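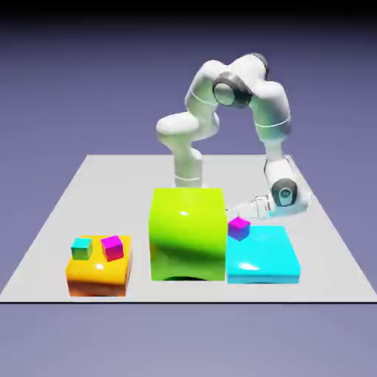 I keep my little robot arm on a bench in the garage, next to the drill press, and over the winter I've picked up a few habits that save me a lot of swearing. Most of them came from doing it wrong first. If you've got a small arm of your own doing pick and place with blocks or parts, help yourself.

Start with the bench, before you plug in anything. Mine had a wobble so small I couldn't feel it, but the arm could! Every time it swung out to full reach the whole top moved a hair, and my drop spot wandered along with it. I put a fat washer under one leg and bolted the back rail to a stud, and that cured more trouble than a month of fiddling with settings.

Next, mark home. I use a strip of masking tape on each joint with a pencil line running across the gap, so when the arm is parked I can see at a glance whether the lines meet. If they don't, stop and re-home it. Don't talk yourself into "close enough" (I did, one Saturday, and drove the fingers straight into the table).

My base is held by 4 bolts, and I tighten them crosswise, a bit at a time, same as a car wheel. They loosen up. I check them after every 90 hours of running, and I write the date on the wall in marker because I lose notebooks.

Cables! Leave a loop at each joint that's bigger than you think you need, then move the arm slowly through its whole range by hand with the power off. Watch the elbow especially. Hook-and-loop straps beat zip ties here — you'll be redoing it, trust me.

For the gripper, wipe the finger pads with a barely damp rag and let them dry all the way. Sawdust is the enemy. I had a Bretiser gripper that kept dropping cubes and I'd already priced a new one at 62 dollars when Naveen Yadav, two doors down, ran his thumb over the pads and showed me the dust on it. Felt pretty silly.

When you teach it a new pickup, set a hover point right above the block first and make the arm go there before it goes down. Same again on the way out — straight up, then sideways. If there's a tall block standing between the pickup and the drop, raise the travel height until the hand clears it with whatever it's carrying, and remember the cube hangs lower than the fingertips do. I try every new path in the simulator first and then run it on the bench at a crawl with my hand on the stop button.

Grease: less than you want to use. A dab the size of a lentil on the gears, wiped almost off, and none at all near the pads.

I'm still hunting for a decent way to keep dust out of the wrist joint in November, when I'm sanding with the door shut. Right now it's an old sock with the toe cut off, and I take it off before I power up.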